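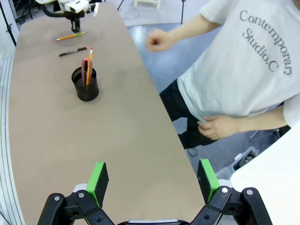
Gudeletti wrist camera kit, reviewed
Posted 8/19/19

We bought two of these kits in July, one for each arm on our table, to record examples for a policy that puts pens and pencils into a cup. Each box has a small camera, a clamp, a length of USB cable and a pair of green fingertips with dark gripping pads. We run them with the Brirkska recorder, and the finished episodes go to the Lukumay trainer overnight.

Fitting took 13 minutes for the first arm and rather less for the second. The clamp goes on with two screws and has stayed put. The cable clips are poor. One let go on the first morning and the slack ended up over the elbow joint, so I would buy better ones before you start.

The view is the best part. Both fingertips stay in shot with the gap between them, and there is enough table beyond to see the cup and whatever is lying further up. It also takes in anyone standing next to the table. We left those episodes in, and the policy doesn't seem bothered by people.

Over 7 sessions at our Flitcombe workshop we recorded 2,000 episodes and threw away 102. Most of those were dropped frames from one bad USB port, which I can't blame on the kit. The rest were operator mistakes - mainly closing the fingers too early on a pencil lying at an angle.

The pads grip a round pencil well and a smooth marker a bit less well. Dust gets into them and they need a wipe between sessions.

Exposure is automatic and can't be locked. Our tabletop is a matt tan and gives no trouble, but a dark cup throws the brightness off when the gripper comes down close to it. You can see the jump on playback. A firmware setting would fix this and I have asked for one.

The manual is a single sheet and leaves out calibration entirely. Use a printed checkerboard and do it again if you move the clamp.

Four out of five. I'd give the full five if the exposure could be fixed.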